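Voltidix Custody Clock: six months with a detention timer

Reading time: 5 minutes
Last updated: 2018-12-20

I'm a duty solicitor, which means a good part of my working life is spent in police stations doing sums. When was he arrested? When did he get to the station? When did the sergeant authorise detention, when's the next review due, and who was meant to be doing it? All of that has to be right, and you're usually working it out at some horrible hour on the back of an attendance note with a pen that's giving up.

So when the Voltidix Custody Clock turned up in our office in June I was keen. It's a small handheld gadget with a screen, four buttons and a belt clip, and it does one job. You put in the arrival time and the time detention was authorised, and it works out your reviews and the twenty-four hour limit for you, with a little buzz before each one. My phone gets left in a locker at half the stations I go to, so a thing with no camera and no signal was always going to appeal to me. (Do ask at the desk before you take it through, mind. Mevcombe let me straight in with it. Grestden wanted to ring somebody.)

Setting it up took me one cup of tea. The manual is 37 pages long and most of that is other languages. You hold the left button until the screen blinks, pick England and Wales from the list, set the date and you're off. I'd have liked a proper lock on the buttons. I've had it start a new detention in my coat pocket twice, and the second time it buzzed all the way through a magistrates' court hearing while I tried to look like someone else's problem.

The bit it gets right is the reviews. The first one falls due six hours after detention is authorised, then it's every nine hours after that, and the clock counts each of those from when it should. The twenty-four hours usually runs from arrival at the station, and people mix up those two starting points all the time, me included when I'm tired. Seeing them side by side on two lines is lovely. I caught a late review in my second week with it and made representations there and then, times and all, and didn't have to squint at my own handwriting to do it.

It also copes well with hospital trips. If your client is taken off to A&E you press pause and it stops the clock, and then it asks you when they got back. What it can't do is ask whether they were questioned on the way or while they were there, and that time does count. You've got to remember that yourself and put it in by hand, from a menu that is buried far too deep.

Bail is where I fell out with it. The rules on pre-charge bail changed last year and the Voltidix seems only half aware of it. You can tell it your client has been bailed and when they're due back, and it'll hold up to seven of these at once, but it treats them all the same. I want it to nag me about the twenty-eight days, and I want to be able to mark somebody as released under investigation, which is where a great many of my clients have ended up with no date at all. I tried typing RUI in as the client name and it just sat there blinking. For now those go in the paper diary, as they always have.
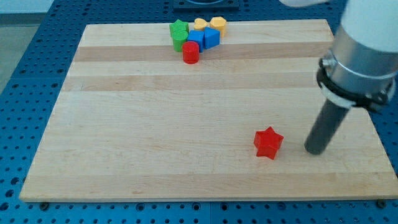 Eight little shape blocks on a maple-strip board.

I lent it to Geert Prins for a fortnight, as he does a lot more youth work than I do and he's much harder on equipment. He liked the big numbers and hated the buzz, and he made a point I hadn't thought of. If you're with a young client and there's a parent sitting in as appropriate adult, a box that buzzes on the table puts everyone on edge. You can turn it down to a flash, but then of course you miss it. He went back to his wristwatch and a table he drew up years ago, and I can't say he's any slower than me.

Battery life has been better than I expected. I charge it on a Sunday-sort-of-evening, whenever my quiet one happens to be, and it gets through the duty slots with plenty left. The belt clip is rubbish. Mine snapped before the autumn and Willems, who sell the thing over here, posted me another one free of charge, no arguing, and it came in a couple of days. The new one feels just as flimsy but it's still on.

There's a cheaper way of doing all this, obviously. A pen, a watch and a decent printed card will do the job, and the custody record has the times in it anyway once you get to see it. If you go out on one call a month I'd stick with that. The Voltidix earns its place when you've got three clients in two stations, all on different clocks, and the desk has just changed shift and the new sergeant is still reading himself in.

One grumble about the record it keeps. Each detention gets a log you can read back, and the log has reached number 599 on mine because it counts every false start in my pocket as a fresh one. You can't delete them one by one. It's all or nothing, and I'm too nervous to wipe the lot while I've got live matters in there. You can't get the log off the thing either, so I copy the times on to my attendance note by hand. And I'd never wave the screen at a custody officer as proof of anything, it only knows what I told it!

Would I buy it again? I think so, yes, although I'd wait a bit to see if they sort out the bail side. Willems told me on the phone that an update was being looked at, and they couldn't say when. I'll add a note underneath if it arrives. If you practise in Scotland don't bother at all, there's no setting for it and the rules are different up there.

Four out of five from me, and it'd be higher with a button lock and a metal clip.

Contact | Copyright 2018, all rights reserved | Back to top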